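Review: Privano hand-held gripper pair, two-unit kit

Reviewed by Masanobu Sakai
5 December 2019

The Privano is a hand-operated parallel gripper sold in pairs, meant for recording manipulation work without tying up an arm. Urnbridge bought one kit in May out of the equipment line, after comparing it with the Shih single-unit tool and with the cost of renting arm time at the Cusetthorpe lab. This review is written for groups deciding where such a purchase sits in next year's budget. It covers what the kit does well, what it leaves out, and what we would order differently.

Price and what is in the case

The pair cost 3,000 with shipping. The case holds two complete grippers, a charger, a spare set of finger pads and a short printed manual. Wrist straps are not included and should be ordered at the same time, as the second shipment carries the same handling fee as the first. The Shih tool is cheaper per unit, but a second Shih has to be bought with its own base station, and that closes most of the gap.

Handling thin objects

Most buyers will test a gripper on blocks and cups. Long, thin objects are a harder test and a better guide to pad quality. We used ordinary kitchen and table items in a furnished apartment. The jaws close evenly, and the ribbing on the pads runs the full working face. A round handle can still roll if it is taken near the pad tips. Taken deeper, it stays put through a normal reach and turn. In a narrow kitchen the width of the linkage matters more than jaw opening. Allow clearance on both sides when planning a route past shelves and wall hooks.

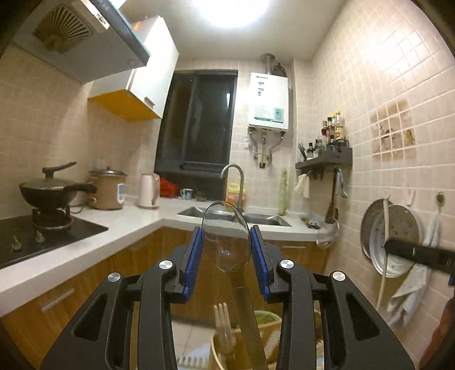 Is one pair enough for a small group, or should a spare be budgeted from the start?

One pair is enough for a single operator working half days. A group that plans to record in two homes in the same week should budget for a second pair, or at least one extra unit, as a failed trigger means sending the gripper back.

Pads

The pads are the consumable part. Ours were replaced after 40 hours of use, by which point the ribs had rounded off at the tips. The factory set is a soft blue compound. Privano sells it only in full sets, so a group that wears one side faster than the other will pay for pads it does not need yet. Changing a set takes a small hex driver and a steady hand. The screws are short and easy to lose on carpet.

Put pads in the budget as a recurring line. We had them under repairs at first, and the line ran out before the end of the quarter.

Two-handed work on the floor

Floor work is where the pair earns its price over a single unit. Clear plastic spoons and wooden sticks on a patterned rug make a fair trial, with little height to work with and not much contrast between a clear spoon and the weave under it. The grippers are wide at the body. Approach angles have to be agreed on before a run, or the side arms meet. Kneeling for long stretches is tiring, and the grip is set for standing use at counter height. A pad for the knees is a sensible addition to the order.

The tool can hold two sticks together between one set of pads. It cannot adjust them separately, and a buyer who needs that motion should look at a multi-finger hand and expect a much larger quote.
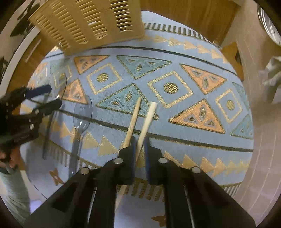

Costs outside the quote

The quote covers hardware only. The following came out of our own budget:

Storage. Recordings fill a drive faster than the manual suggests. Price the drives together with the grippers.

Calibration time. Allow half a day per pair on arrival and a shorter check after every pad change.

Return freight. The warranty covers parts and labor. It does not cover shipping to the service desk, and the original case must be used.

Training. A new operator needed over two days before the recordings were usable. That is paid time and should appear in the plan.

Rating and purchase advice

Build: good. The linkage shows no play after seven months.
Pads: fair. Good grip, short life, poor packaging.
Manual: poor. The calibration section skips the second unit.
Value: good for two-handed work, fair for anything else.

Groups with only counter-height, one-handed tasks should price the Shih first. For two-handed work we would buy the Privano again, with two extra pad sets and straps on the first order.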